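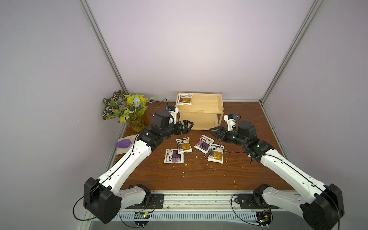 Small flat packets should be stored on edge, in a row, labels facing out. I have argued this before and the objections have not improved.

The usual practice is a pile. A pile takes no effort to make and a fair amount to use. Packets in sealed film slide over each other, the label panel of one ends up under the back of the next, and to find the purple one you lift the orange ones. When I sorted a drawer of 43 packets last September, 12 were duplicates bought while the originals were in the drawer.

A two-tier shelf is the common remedy, and it is mostly used wrong. People put things on the top board and leave the lower compartment empty. The top has no sides, so whatever is laid there gets pushed toward a corner. The compartment has a floor, a back and two walls. Packets belong in it, upright, with a block at the open end of the row to stop them from leaning.

Florence Gill objects that color coding makes order unnecessary. Color coding helps only if the colored panel is exposed. In an overlapping heap it often is not.

I would also keep plants and folded cloths off the sorting surface. They take up a corner each, and corners are where a row of packets starts. The Jansen divider is fine but too tall for this. Cut it down or use scrap pine.

Shares 201
12 comments
Search this site Enter keywords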